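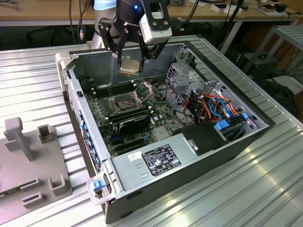
Speaker notes: Keeping old desktops in service
Ridwan Krishnan, Nulcombe repair evening

Slide 1. Opening
Say hello, say where the fire door is, ask for phones on silent. Talk runs 40 minutes with questions at the end. The handout has the part numbers, so people don't need to write them down.
The subject tonight is the processor swap on a tower PC. It's the upgrade people are most afraid of. It takes longer to get the side panel and cooler off than to change the chip.

Slide 2. Where the machines come from
Nulcombe took in 188 office towers from Van Damme when they closed the Sulleck building. 92 were worth fixing. The rest went for parts, mostly drives and power supplies.
Don't spend long here. If anyone asks about data, all the drives were wiped before we opened a single case.

Slide 3. Setting up
Lay the tower on its side with the open side up. The board is flat that way and the chip can rest in the socket under its own weight. With the case standing up you are fighting gravity the whole time.
Unplug the power cord, then hold the power button down for a few seconds. Touch bare metal on the case before touching anything else. I use a wrist strap and recommend one.
Move the drive and power cables over to the side and leave them plugged in if they reach. Take a phone picture first anyway.

Slide 4. The socket
Lever up, bracket open. Look into the socket with a flashlight before going near it with a chip. On this type the pins are in the socket and they bend very easily. Of the 9 boards we lost, most had bent pins from somebody dropping a chip in at an angle.
Hold the processor by its edges. Match the notches and the corner triangle. Lower it straight down. Don't slide it and don't press on it.
Pause here and pass around the dead board so people can see the socket up close. Remind them to hand it along by the edges.

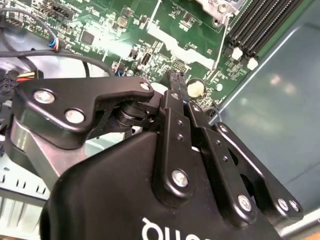 While the board is going around, talk about working room. Most of the mistakes I see happen because something is in the way. Long sleeves catch on pin headers. A graphics card close to the socket can usually stay in, but if your knuckles keep hitting it, take it out. That's one screw and one latch.
Glare is the other problem. A bright lamp right over a board hides the small print. Move the lamp off to one side and read the labels again.

Slide 5. Closing up
Bracket down, lever down. The lever takes some force and people always stop halfway. Firm is fine as long as the chip is sitting flat.
Clean off the old thermal paste, put on a small dot of new, then the cooler. Tighten the screws in a cross pattern, a couple of turns each. Plug in the fan.
Start it with the side panel still off and check the fan is turning.

Slide 6. If it won't start
Go through the Tuvard checklist, all 11 items, in order. Read out the first two: is the processor power plug in, and is the memory pushed all the way down. Then check that the board's firmware supports the new chip.

Questions. Get the dead board back before people leave.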